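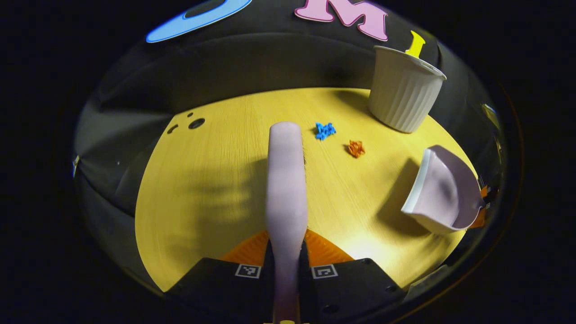 27th July, Tuklow workshop, student gripper project

Read Vilém's summary again before starting. It says the pick-and-place policy is "95 percent there." I went through his log and I can't find what the 95 is a percentage of. If it's trials, the sheet has 65 rows and a good many have no outcome written in. Asked him. He said the blanks were mostly fine. I have put them down as failures until someone shows me otherwise.

Task for the students is still the same: small toy pieces off the round table and into the white cup, blue first, then orange. Vratislav wants the scoop dish added as a second target. I'm against it for now. We haven't got numbers for one target that I'd put in front of anybody, and two targets doubles the ways to fool ourselves.

Things I don't believe yet:

That the policy finds the cup. In most of the demos I watched, the cup was in the far part of the table, to the right. A policy that just heads that way would score well too. Cup goes on the left for the next batch, over by the drilled holes, and we'll see.

That it tells blue from orange. Same complaint. Vilém says the students swapped them "a lot." The log has a swap marked 4 times.

That the lumpy pieces are harder to hold than plain blocks. Everyone says so, me included, but we have never run the blocks. Bauerfeind has a box of them in the store room, will borrow.

Marker tracking: two dropouts in the morning batch, both when the wrist was turned hard over. Vratislav blames the lamp. Could be. There are strong shadows on the wood on that side and I'd like them gone anyway. Moved the lamp after lunch, no dropouts since, but I only did a short run and nobody turned the wrist as far. Doesn't count as a fix.

The Ustov team claims their students trained on half the demos and got the same result. No table, no protocol, one slide. Wrote to ask for the raw sheet. They asked us for ours in December and we never sent it, so I'm not expecting much.

To do before the Landamthorpe meet:
- outcome column filled in at the time, by whoever isn't holding the gripper
- cup position drawn from a list, students don't choose
- Vilém to redo the summary without the 95
- plain blocks, same protocol, same people
- check screws on both finger housings, right one felt slack to me, Vratislav says no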